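Hard water in Hedville, is a softener worth it?

Last updated: February
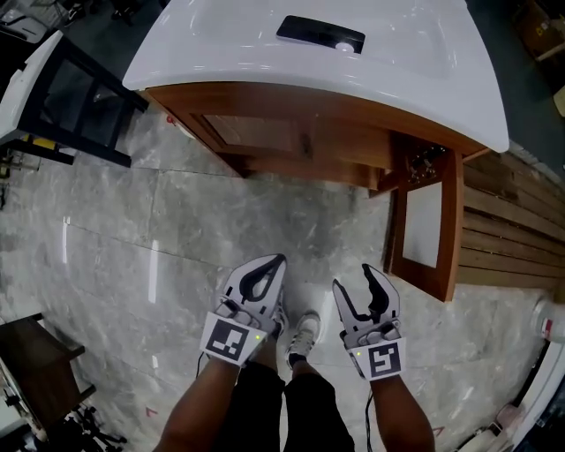 mapleandmoss wrote:
So we moved out to Hedville from Rudport last fall, and I had no idea how much I took city water for granted. I clean the bathroom in the morning and by supper there's that chalky film back around the faucet. My hair feels like straw, the towels could stand up on their own, and the kettle has a crust in it that I've quit looking at. The county test strip put us at the very top of the chart. A salesman came by and quoted a price for a whole-house softener that made me sit down on the stairs. Do any of you live with hard water and just put up with it? Or is this one of those things where you kick yourself for waiting? I'd love to hear from folks on a well especially, as that's what we have.

oldwellhead wrote:
Welcome to the neighborhood! We've been on a well out past Vaddale for 30 years and I'll tell you what I tell everybody, vinegar. A gallon of the plain white stuff under every sink. Wrap a soaked rag around the faucet before bed, wipe it off with your coffee in the morning, and it looks new. Same for the kettle. I never have bought a softener and my pipes are fine. I don't care for how soft water feels either, you rinse and rinse and still feel like there's soap on you.

tincup_jo wrote:
I love you, oldwellhead, but I have to disagree on this one. We did the vinegar routine for years and it keeps the shiny parts shiny, but it does nothing for the inside of your water heater. When ours quit, the plumber drained it and there was a pile of white grit in the bottom like aquarium gravel. I paid 700 for a used softener plus the hookup (a family in Pathak was moving away and couldn't take it along) and I would do it again tomorrow. I use less than half the laundry soap I used to.

oldwellhead wrote:
Did you ever flush that heater, though? Once a year, hose on the drain valve, let it run clear. Mine is older than some of the people on this board.

tincup_jo wrote:
No, and you've got me there. I still like my towels better now.

birchlane82 wrote:
Jumping in because I went through this with a new bathroom. Please get a real lab test before you buy anything, mapleandmoss. The strips only tell you hardness. Ours came back with iron too, and a plain softener can get gummed up if there's much of that. I'd also watch out for vinegar if you have any natural stone, it etched a dull ring in my mother's marble and she still brings it up at holidays. And never mix it with bleach, please!

One more thing, leave the kitchen cold tap off the softener if you can. We drink from that one and water the plants from it, and I like the taste better.

quietcreek wrote:
Salt is the part I wish I had thought more about. Somebody has to haul those bags down the basement steps, and with my knees that somebody is my nephew. We go through a bag a month or so. Also check where the rinse water drains if you're on septic. People around here argue about that one and I don't know who's right.

mapleandmoss wrote:
Oh, you are all so kind, thank you. I hadn't thought about iron, but there's an orange streak in the toilet tank, so maybe that answers it. I'm going to send off for the lab test, flush the heater this weekend (wish me luck) and buy oldwellhead's gallon of vinegar for the meantime. We have no marble in this house, I'm sorry to say. If the numbers are bad I may start looking for a used unit like tincup_jo did. Does anybody know how old is too old on those?

tincup_jo wrote:
Ours was nine when we got it and it's still going. Ask if the resin has ever been changed.

Related threads
Orange stains in the washer, well water
Flushing a water heater with a stuck drain valve
Best place for salt near Vaddale?
Towels like cardboard, please help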